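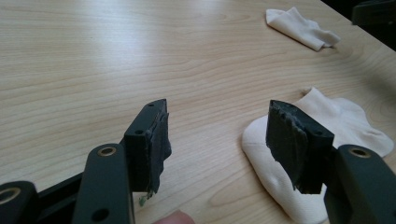

Linden Makerspace, Furniture and Finishes Club

I have been on the fence about tabletops with wood grain for years, and the club's new one has pushed me a bit further toward the side I was already leaning to.

It went in this December. Osian Humphreys made the case for it at two meetings, and his case was mostly that pale wood is "calming" and "makes people want to sit down." I asked him for whom. He said everyone. I have built enough furniture to be suspicious of anything that is supposed to work on everyone.

So, the surface. It's a light blond with long wavy grain that mostly runs sideways, and darker tan streaks that curve through the middle. I will admit the pattern is handsome. Catch it toward the lower right, where the color warms up a little, and you see why a person would pick it from a sample book. Then look up and to the left, where the overhead lights land, and half of that nice grain washes out into a bright smear. Every sample I have ever been handed was the size of a playing card and tilted away from the window. Funny how that goes.

The brochure we were passed was for a range called Marras, and it promised a "living surface." I still don't know what that means. It also said the finish was tested for 2,000 wipe cycles. Wiped with what? By whom? A soft cloth in somebody's lab is one thing, and a guy with a shop rag that has been on the floor is another. If you use a table the way we do, 2,000 wipes isn't a lifetime. It's a couple of years, maybe less when the upholstery people have been in.

Audrey-Anne Lavoie, whose opinion I trust more than my own on finishes, thinks I'm being unfair. Her argument is that a pale top shows you the mess. You see the pencil line and the little bits of foam, and you clean up. On our old dark bench you could lose a black screw for a week and only find it with your forearm. Fine, I'll give her the screw. But showing the mess and getting it cleaned are two separate things, and I've been in enough shared workshops to know which one you get for free.

My real complaint is glare. I do a lot of close work, mostly regluing chair joints and picking old finish out of carvings, and I want a surface that stays quiet while I look at something small. A shiny pale top under ceiling lights does the opposite. I spent most of an evening shifting a chair rail back and forth trying to get out of the bright patch, and in the end I put down an old gray towel and worked on that. Osian walked past and said, "You covered the table." Yes, I did.

People will tell you to change the lights. We priced it. The quote for diffused fixtures across the room came to $3,000, and that was before anyone had gone up a ladder to see what's above the ceiling tiles. For that money I could buy a whole lot of gray towels. A matte mat for the bench is $44 from Oltance, and I'd want to feel one before I believed the word matte.

Then there's the wax. Somebody has left a can of Pliltusero on the shelf with a note saying it "cuts shine and feeds the wood." I don't like feeding things when I haven't been told what they eat. If a top has a factory finish on it, wax sits on the finish, and you get a slightly greasy shine where you used to have a clean one. I tried a little on an offcut of my own at home, a piece of finished maple. It went cloudy, then it went sticky, and it picked up every bit of lint in the house. Maybe I put on too much. The label said "a generous amount," so I don't feel too bad about that. Please don't try it on the club table until we've asked the supplier.

A few things I would ask before buying any top like this for a workroom:

Can I see a full-size piece, flat, under the lights I already have?

What does a repair look like? A scratch across wavy grain can hide pretty well, but a filled scratch usually looks like a filled scratch.

Who pays if an edge starts to lift or chip in the first year?

We didn't ask the last one, as far as I can tell from the notes. I'd have liked to.

I did do one job on it that went well. I was sorting chair webbing tacks, 200 to the box, into keepers and bent ones, and against that pale color the bent ones were easy to pick out. Audrey-Anne saw me doing it and was decent enough to say nothing. Sorting tacks takes me an hour or so every few months, though, and I'm not sure I'd buy a table for it.

I'm going to keep the towel on my end through the spring and see how the bare part holds up. If it still looks good by then I'll write that here too. Osian has asked me to use a nicer towel.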